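Firkuser Wrist Kit: evaluation recordings, small parts set

Data card and usage notes
Maintainer: Khoa Chu, Plultbridge
Last revised: 25/03/2023

Summary

This package contains wrist camera recordings made during Plultbridge's evaluation of the Firkuser Wrist Kit, a two-finger gripper and camera set sold by Gesten for small bench arms. The recordings cover picking and placing of small metal parts on a cloth surface. They are released so that others considering the kit can judge its view, grip and mounting before buying.

The package holds 67 episodes from one bench. It isn't meant as a benchmark, and no success rates are published with it. Arm control used Cù, our in-house teleoperation program. Cù is not included, but its log format is set out below.

What the kit supplies

- one pair of fingers with gripping pads
- one wrist bracket and camera
- mounting screws and a drilling template
- a calibration sheet, printed on card

The buyer supplies the arm, a power supply and a computer. The bracket fits our arm without changes. The template was printed slightly under size in our copy and we marked the holes from the bracket itself. Gesten has been told.

Wrist view

The camera looks along the fingers towards the work. Both tips stay in view when the gripper is open, which gives the operator a fixed reference for lining up on a part. Small parts can smear when the arm moves quickly. The fingers move with the camera and stay sharp, so a sharpness score taken over the whole picture will pass pictures in which the part itself is of little use. Score the area between and just beyond the tips instead.
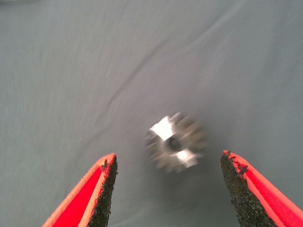

Figure 1. Metal gear on grey-blue cloth, gripper open. Motion blur on the gear; fingers in focus.

Bright facets on machined parts are a second source of trouble. With exposure left on automatic, flat faces may go almost white while the bore stays dark. We left exposure on automatic for all episodes so that the recordings show the kit as delivered. Users who train on the material may want to vary brightness and contrast.

Finger pads

The pads are black and coarse, bonded to the inner faces of the fingers. The pad edge is irregular and its outline differs between left and right. A finger mask drawn once for one side and mirrored for the other will therefore be wrong near the tips. Draw each side separately. Two masks are provided in the masks folder, one for the open position and one for closed. Positions in between have to be worked out by the user.

We have no long-term wear figures. The next check of the pads is planned for July.

Work surface and surroundings

Parts are placed on cloth. It was not pinned or ironed between episodes, and faint creases are present. They move from one episode to the next and should not be used as landmarks.

The wrist camera sees past the working area at some arm positions. Such passages have been kept. They contain cabling, parts of the mechanism, loose fixings and the floor, and the part being handled may be out of view. They carry the tag off_surface in the labels file. 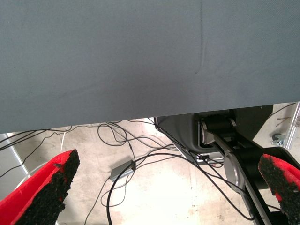
Figure 2. Off-surface view: edge of the grey panel, cabling and mechanism, pale floor beyond.

Anyone fitting the kit should allow for the cable run before fixing the bracket. The camera lead leaves the housing on the left, and a tight bend there pulls on the plug when the wrist turns. We lost 6 recordings to dropped connections before adding a longer lead. Those recordings are not in the package and the episode numbers have not been closed up, so gaps in the numbering are expected.

Contents

README.txt: this file
episodes/: one folder per episode, holding video and arm log
masks/: finger masks, open and closed
labels.csv: one line per tagged passage
calibration/: lens values measured before the first episode
LICENCE.txt: terms of use

Log format

Each arm log is a comma-separated text file with a header line. Columns are time, joint positions in base-to-wrist order, gripper opening and operator button state. Time is in seconds from the start of the episode. Joint positions are in degrees. Gripper opening runs from 0 (closed) to 1 (fully open) and is the commanded value. The kit does not report the measured opening, so a finger stopped by a part will still be logged at the value requested.

Video and log share a start signal but are written by separate processes. Drift between them reaches about 2 video frames by the end of the longer episodes. No correction has been applied.

Labels

Labels were added by hand after recording. The tags in use are:

approach: gripper open and moving towards a part
grasp: fingers closing or closed on a part
carry: part held clear of the cloth
release: fingers opening after a carry
off_surface: view mostly outside the working area
blur: part visible but smeared

Tags may overlap. A passage with no tag has been looked at and matched none of them. The boundary between approach and grasp is set by the first change in commanded opening, and disagrees with what the eye would choose in a few slow episodes.

Known faults

- Lens values were measured once. The bracket was removed and refitted part way through the evaluation, and the values may be slightly off for later episodes.
- The operator button column is blank in the early logs.
- There is no depth data and no second camera view.
- All work was done by one operator, so habits in the approach path will show up in anything trained on it.

Suitable uses

The recordings are suited to checking the kit's field of view, testing part detection on small shiny objects, and trying out blur handling. They are too few and too alike to train a general picking policy. They should not be used to judge grip force or pad life, neither of which was measured.

Terms

Free for research and internal evaluation. Redistribution is allowed with this file and LICENCE.txt left in place. The kit was bought by Plultbridge at list price, and Gesten had no sight of the recordings or of this text before release.

Corrections to labels.csv are welcome. Send the episode number, start and end times, and the proposed tag to Khoa Chu at Plultbridge.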